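Section 5. Starting a shift at the Grallell cell
Pallcombe lock room, October 2025

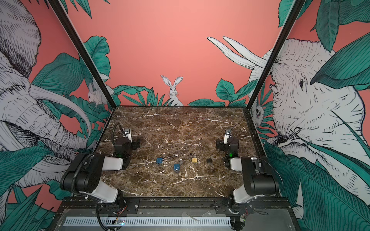

Before you switch anything on, read what the cell does and doesn't take off your hands. Kurkar's sales sheet says it "frees the operator." In our room it has freed the operator to stand next to it. Sorting is still checked by a person, and the log still carries that person's initials. Start with a small mixed set, such as two blue padlocks, a brass-colored one and a black one, laid on the marble between the two arms. If the cell can't manage that, don't feed it a full tray.

1. Sign the log before power-up. Use your own initials.
2. Lay the padlocks out by hand. Leave space between them.
3. Turn on power and wait 60 seconds.
4. Check for a green light on each wrist. Green means powered. It does not mean ready, whatever the Semple training video says.
5. Run program 46 and stay within reach of the stop button.
6. Recheck every sorted lock against the order sheet.

CAUTION: Keep hands off the table while a program is running. Slow arms still pinch.

Note: After error 1317, stop and finish the order by hand. Time lost this way goes down as machine time. Ayman Najjar has agreed to this in writing.

Note: The promised cut in bench hours has not been shown. Until it is, shift lists stay as they are. Questions to Samer Darwish.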